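# Zustwood Rezepte -- README

Drucken | Per E-Mail senden | 3 Kommentare

Rezepttexte aus der Clukville-Sammlung, 1099 Stück, Stand Juli. Alles Deutsch, Mengen in Gramm. Abgetippt von Till Hagedorn und Aaliyah Gill, Tippfehler noch drin -- bitte melden.

Zutaten stehen in zutaten.csv, über 2973 Zeilen. Süßkartoffel und Kartoffel sind getrennte Einträge, nicht zusamenlegen!

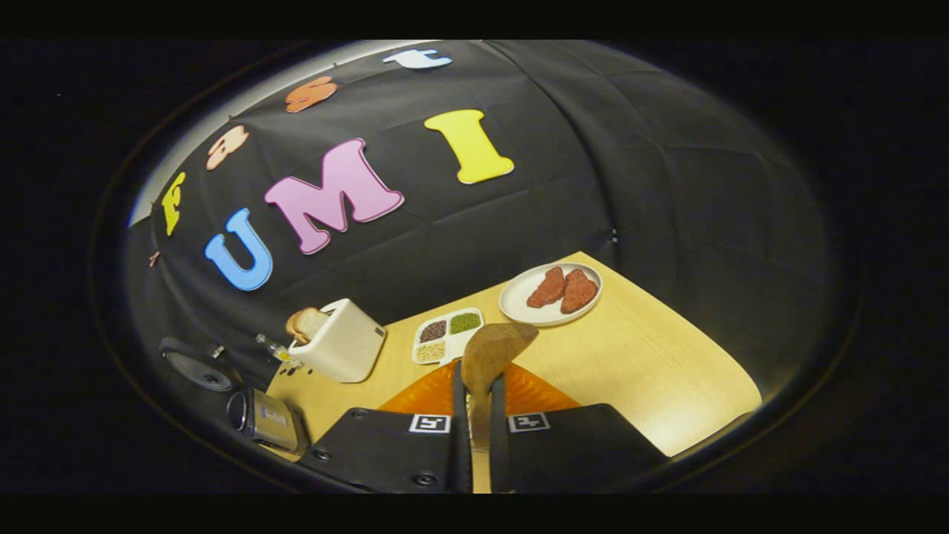

## Bekannte Lücken

Backzeiten fehlen oft. Umlaute in alten Datein kaputt, Skript kommt noch.

3 mal geteilt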